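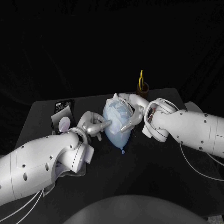 Workshop > Robots > Household chores > Soft objects

How to test whether a two-handed robot can handle a balloon

November 18, 2020
By Sofia Neves

Party clean-up is one of the chores people ask us about at Motdale. A balloon makes a good test piece. It weighs almost nothing, it changes shape under the fingers and it costs a few cents to replace.

1. Use a balloon that is only partly inflated. A wrinkled skin gives the fingers a fold to pinch, and a tight one tends to roll away.

2. Put it between the hands with the knot toward the robot. Dark tabletops work well with pale balloons.

3. Bring the left hand in first, with the index finger against the side. Keep the grip force at 5 per cent.

4. Close the right hand over the upper part, thumb low. Stop as soon as the skin folds.

5. Lift, hold, and set it down again. Check the cables at both arms before you repeat.

6. Log every try, including the ones you stopped early.

Ingegerd Tveit ran the test 43 times on our arms. Most failures came at step 4, when the right hand closed too fast and pushed the balloon out sideways. Slowing that hand down helped more than changing the grip force.

So can a robot tidy up after a kid's birthday? Not yet. It can pick up one balloon on a clear patch of table, with somebody watching. Untying the knot is still a job for a person — we haven't got a routine for it, and scissors are next on the list.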